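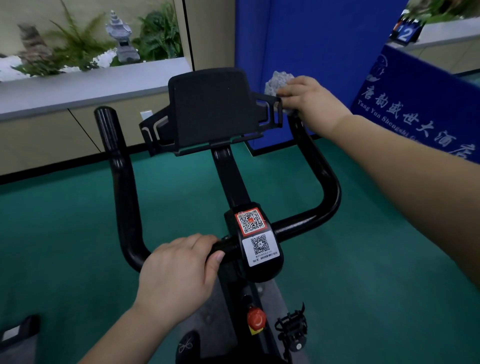
Chapter 7
Turning a Knob with a Motor

By now you've made a motor spin, made it stop, and (if you did the exercises at the end of Chapter 6) made it stop where you wanted it to. Well done, that last one took me ages the first time! In this chapter we're going to give the motor a proper job. We'll bolt it to an exercise bike and let it change the resistance while you pedal.

I picked an exercise bike because it's a friendly sort of machine to automate. It doesn't go anywhere. It has a good heavy frame to clamp things to, a tablet holder at the top that will take a small controller box, and a red knob low down in front of the saddle that you'd otherwise have to reach for. On most bikes of this kind you turn the knob to make pedalling harder and push it down to brake the flywheel. One knob, two jobs, and our motor is only going to do the first of them. Please read that sentence again before you pick up a spanner.

The build comes from the shared workshop at Jernadham, where I've had a locker for longer than I'd like to admit. Vy Lý wanted a bike that would climb hills by itself, following a route she'd drawn on squared paper. I said it would be an evening's work. We started in August, and the first bracket snapped before we'd even got to the foot of the hill. The second one bent. The third was a lump of scrap steel with a slot filed in it, and I'm still fond of it.

What you'll be making

There are four parts to the project, and each gets its own section.

7.1 The bracket, which holds the motor beside the knob
7.2 The belt and the slipping collar
7.3 The controller and its buttons
7.4 Teaching it a hill

You can stop after 7.3 and have something perfectly usable, with one button for harder and one for easier. Lautaro Fuentealba stopped there and says he's never missed the rest. I think he's missing the best bit, but he's fitter than me, so I don't argue very loudly.

Before you start

Sit on the bike. Really, go and sit on it, hands on the bars, and see where your arms and knees want to be. Anything you add has to stay clear of them. Look at where the front stem meets the crossbar, too, as it's tempting to run your wires across there and it's exactly where a hand goes when you lean forward. We ran ours down the back of the stem with cloth tape. Leave any stickers on the console housing uncovered, in case whoever looks after the bike needs them.

Next, find out how stiff your knob is. Wrap a strip of webbing round it, hook on a luggage scale and pull gently until it begins to turn. Write the number down, and then do it again from the stiff end of the range, where you'll get a different answer. Use the bigger one when you choose your motor in 7.1.

You'll also want to know how far the knob travels. Our stepper motor, with the gearing we used, needed 2000 steps to go from the easiest setting to the hardest. Yours will need some other number, so treat mine as a guide to the size of the thing and measure your own. I limit each move to 40 steps and then let the controller check its buttons again. It feels smooth on the legs, and you're never waiting for a long move to finish when you've changed your mind.

A word about the brake

The knob must still go down when you push it, at any moment, with the motor running or not. That's what the slipping collar in 7.2 is for. If your collar grips so hard that you can't brake, take it off and start again, however pretty it looks. I had a very pretty one. It's in a drawer.

Test the brake with the power off first, turning the pedals slowly by hand. Then switch on and repeat the test with the motor holding still, and once more with it moving. Keep your sleeves and your hair out of the belt while you do it.

Right, find yourself a bit of steel and a file, and we'll make a start on the bracket.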